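Ticket: Villo shop, tea box listing shows wrong stock
Status: Resolved
Opened by: Ingegerd Boström
Assigned to: Pantelis Fragkou

Ingegerd, 9:10 am
Morning! The new stock sync from Stalard is live and I love how fast it is, but one listing has gone strange. The wooden tea box says 2,052 in stock. We have 1,226 on the shelf at Wikström. Every other product I checked matches perfectly.

Pantelis, 9:45 am
Great catch, and thanks for checking the rest! Could you send me the product page text, the SKU and whatever photo is on the listing? I want to see if two records got merged during the October import.

Ingegerd, 10:05 am
SKU is in the private note. Listing photo:
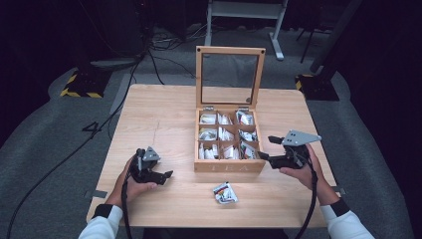
Pantelis, 11:30 am
Found it, and it's a fun one! The import matches on SKU first and falls back to the title if the SKU has a trailing space. Yours does, so it went by title and pulled in the older solid-lid box as well. Your photo has the glass lid, and the old record says "lid: solid wood", so they are clearly separate products. I split them and trimmed the space. Please run a manual sync (Inventory, Sync now) and wait for the green bar.

Ingegerd, 11:52 am
Green bar! It says 1,226. The old box is back as its own hidden listing too, with its old reviews, which I thought we'd lost for good. So happy about that.

Pantelis, 12:15 pm
Wonderful! I searched the whole catalog for trailing spaces and found 6 more, all in the Fliltel range. They're fixed, and the importer now trims SKUs before matching. Closing this one, but reopen it if tonight's sync changes the number.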